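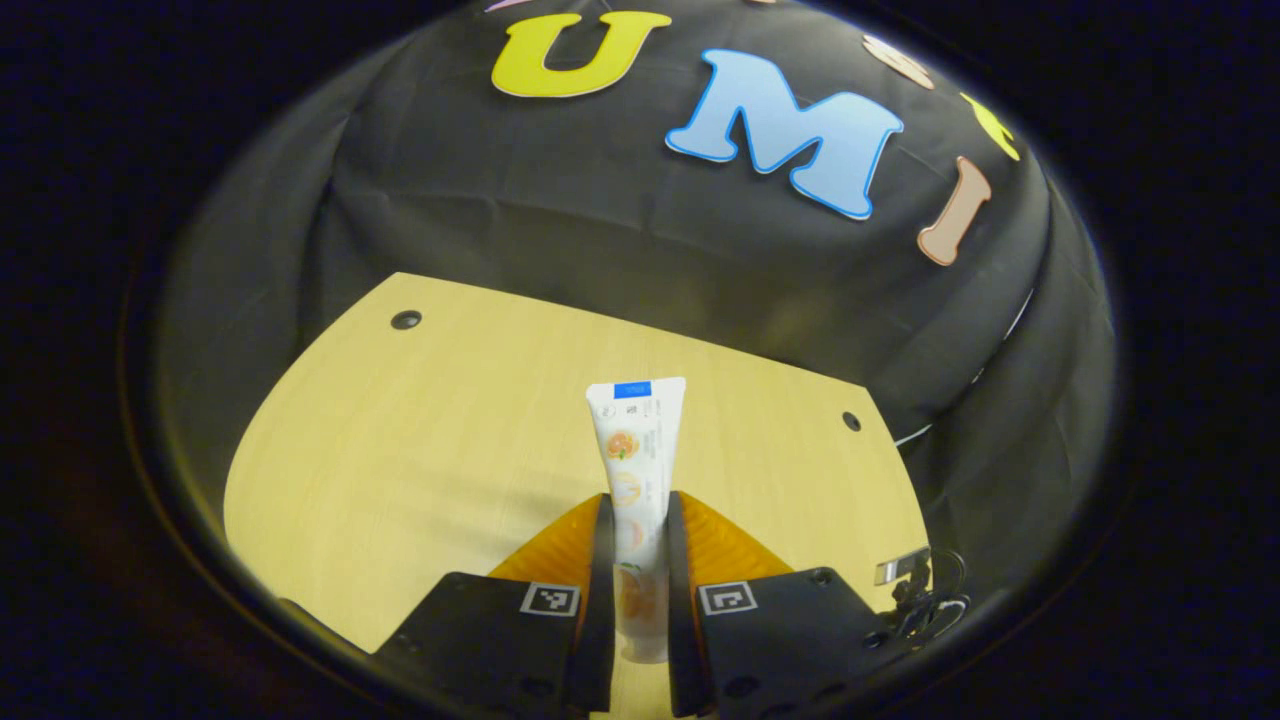
Fig. 1. A tube of toothpaste with fruit pictures on it.

Buying for the Bathroom: How Households in Jostport Choose Everyday Products

Student project report, Consumer Studies, second term
Abla Dabbas

1. Why I chose this topic

When I moved to Jostport for my studies, I had to buy all small things for the bathroom by myself for the first time. At home my mother did this and I never asked her how she decided. In the shop I stood a long time before the shelf and in the end I took the cheapest one. Later I wondered if other people also do so, or if they have a better method. From this came my question: what do people look at when they buy toothpaste, soap and shampoo, and do they change the product often?

We use cookies to remember your settings and to count visits to this site. Accept all / Manage settings

2. How I worked

I made a paper questionnaire with 11 questions and gave it out at two places, the library in Jostport and the Saturday market in Jondilton. My teacher advised me to keep the questions short and I followed this advice, although question 7 became rather long anyway. After that I held longer conversations with five households. Four of them live in Jostport and one in Jondilton. I wrote down the answers by hand and read them back to the person, so that they could correct me.

I also kept the receipts of my own household from December until the end of the project. I share a flat with two other students and we buy for the bathroom together.

3. Results

The answer I received most was habit. Many people wrote that they buy what their parents bought. One woman in Jondilton told me she has used the same soap since she was a child, and she was quite annoyed when the shop Kurian stopped selling it. She now takes the bus to Jostport for it. I did not expect that somebody travels for a soap.

Price was the second answer, but people understand it in different ways. Some compare the price of one piece, others read the small number on the shelf which gives the price for 100 grams. The older persons in my conversations did the second more often than the young ones. In two households they wait for an offer and then buy for several months.

Taste and smell came third. For toothpaste this was stronger than I thought, above all in families with children. A father explained that mint is "too hot" for his son and that they tried 16 different kinds before the boy agreed to brush without crying. Fruit taste was the solution for them. Other parents had doubts about fruit taste, as they fear that small children will swallow it.

Very few people mentioned the packaging. But when I asked directly, most of them could describe the colour of the tube or bottle and not the full name of the product. I think the packaging is more important than people believe — at least for finding the thing again on the shelf.

4. Problems

The people in a library are perhaps not the same as the people in the whole town, so my results are not for everybody. Question 7 asked two things at once and I had to leave it out. I also wanted to speak with the manager of the Kurian shop, but he had no time for me.

5. What I would do next

I would like to repeat the questions in Flanidia, where my aunt lives, and see if habit is also in the first place there. I would ask more about who in the family makes the shopping list, a point which came up in every conversation and which I had not planned.

I thank the five households for their patience and the tea.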